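Notebook, two-arm cell, August
Entry by Haruna Hamada

Subject: wrist camera against fixed camera for the lollipop task, and the first try of the Multley fingers

Started at 9:40. Natsumi had left both arms in the rest position and the controller on, so no homing was necessary. I checked the calibration of the fixed camera with the printed board and accepted it. The wrist camera I calibrated again from the beginning, since its bracket was removed last week to change a screw and I do not trust the old values.

What I want to know before we write the plan for Dedau: can we take the position of a lollipop stick from the fixed camera only, or do we need the wrist view for every grasp? The fixed view is simpler for us. It gives one image for both arms and it does not move. The wrist view has more detail, but it has motion blur when the arm is travelling, and the fingers always cover a part of it.

Setup. Flower tray on the floor panel, lollipops spread on it, clear plastic jars for the goal. Normal cell lighting, nothing added. The Higuchi controller runs both arms with the low speed profile. I kept the old fingers for the camera comparison and changed to the Multley fingers only after the break, so that I do not mix two questions.

Fixed camera, old fingers. I did 19 grasps and 14 were good. I call it good if the stick is between the fingers and stays there when the arm lifts and waits. The five bad ones were not all the same. In three of them the fingers closed beside the stick, always to the same side, and this looks to me like an offset in the calibration more than a detection fault. In the other two the detector joined two crossing sticks into one long stick and chose the middle of it, where there was only tray. I saved the detector output for these two, it is worth to look at them.

The tray is a problem by itself. The flower print has thin shapes and pale colours, and from the distance of the fixed camera a white stick on a pale ground is only a few pixels wide. With the amber and the brown candies the head is found easily and the stick can be guessed from the head. The pale pink is much worse, it disappears between the printed roses. Natsumi suggested a plain tray. I would like to keep this one for now, because the people who asked for this task said clearly that the background will not be plain.

Wrist camera, old fingers. Much better separation of the crossing sticks. From above, near, the white stick has a small shadow on one side and the detector uses it well. What is not good: when the fingers are low, the place where they will close is exactly the place I cannot see properly. So the last part of the movement is blind in both cases. I did not count a success rate for this, the session was interrupted twice by a controller stop (see below) and the numbers would not be fair.

Both views, same setup:

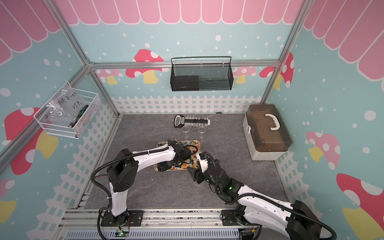
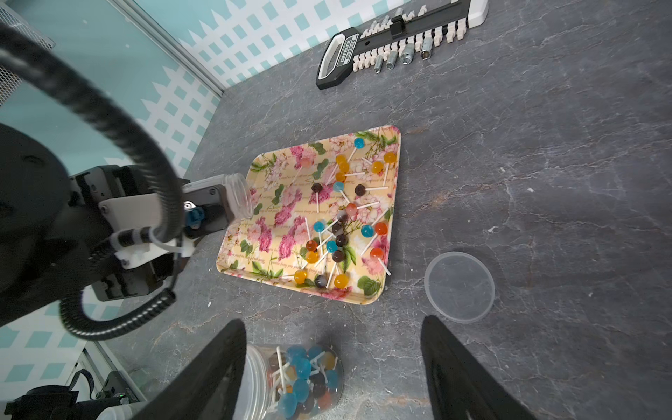 Upper picture: fixed camera, both grippers over the tray. Lower picture: wrist camera, the other gripper holds the empty jar on its side and the full jar stands between the fingers.

When I put the two views next to each other on the screen, the difference is bigger than I remembered. In the fixed view the candies are small orange and red spots and I cannot follow one stick from end to end. In the wrist view I can follow nearly all of them. Also the clear lid at the right of the tray: near, the rim can be recognised by its shine. It is something the planner should know about, if a finger comes down on the edge of a lid the force limit will stop the arm.

Another point for the wrist view is the looking into the jar. From straight above, the sticks come out at many angles and we can choose one which stands free.

One point against it. The other arm enters the wrist view with its big joint housing and its cable, and the corrugated cable makes a wide curve that moves with every motion. The background subtraction does not like this. I made a mask by hand for one pose, but for every pose it would be too much work. Maybe the mask can be computed from the arm model, without the cable, with a generous margin. To ask Natsumi.

Controller stops. At 11:15 and again at 11:50 the Higuchi stopped both arms with the message for following error on the wrist axis. Both times the arm was moving out from the tray with the wrist turned far. I suspect the cable conduit pulls when the wrist is near its limit. I limited the wrist turn to 105 degrees in the config and it did not come again, but the afternoon was short and I would not call it solved.

After the break, Multley fingers, fixed camera. Mounting is easy, the same two screws. The tips are narrower and the surface is softer. On a single stick they hold very well, also when I pull by hand a little. On the jar they are worse than the old ones: the jar wall is smooth, the contact is small, and in the tilted pose the jar turned slowly in the grip. For pouring this is not acceptable. I increased the grip force one step and the jar wall started to bend, so I went back.

So possibly the arms should have different fingers – Multley on the one which picks, old fingers on the one which holds the jar. It costs us the symmetry, and the programs where the arms exchange roles will not run any more. Natsumi does not like this idea and I understand why. She proposes a thin rubber sleeve on the old fingers. We have material for it in the drawer under the bench.

Zillarance sent the firmware for the wrist camera which should allow a shorter exposure. I did not install it. I prefer to finish the comparison with one version.

To do:
Measure the side offset of the fixed camera with the board on the left and on the right of the tray, separately.
Repeat the wrist camera session with the wrist limit active, the same number of grasps as in the fixed one.
Rubber sleeve on the old fingers, tilt test with the empty jar and then with the full one.
Ask Natsumi about the mask from the arm model.
Write the wrist limit in the shared config, at the moment it is only in my copy!

Cell left with power off, Multley fingers still mounted. Whoever starts tomorrow, please check the tool offset before any motion, the value in the controller is again the one for the old fingers.

Note by Natsumi Hoshino, next morning: tool offset corrected. I looked at your two crossing-stick cases. In the second one the detector had three sticks to choose from and the third lies almost parallel to the tray border, so I think the border is also part of the mistake. I will try with the border cut out of the search region before we change anything in the detector.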